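Podska Floor-Standing Air Purifier

Tall white cabinet, slotted side vents, perforated front panel. For rooms up to 40 m².
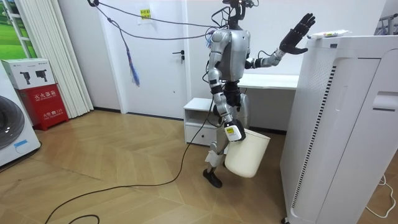

Placement

Stand the unit upright on a hard, level floor — parquet is fine. Keep the side slots clear by 60 cm.

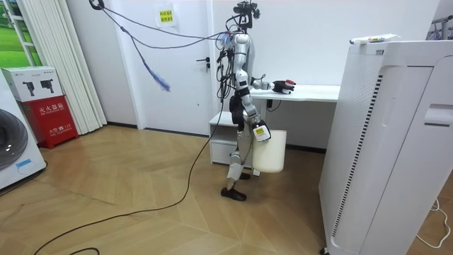 Jirnero asks whether the pre-filter can be rinsed. It can, in plain water, every 4 weeks.

Dust the front panel with a dry cloth. Keep buckets off the top.

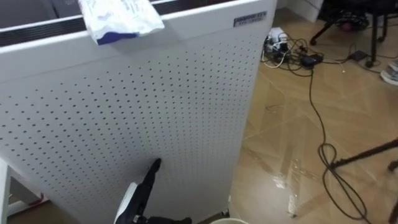
Podska purifier, front panel and top grille

Sold by Mangubat, Pratstead.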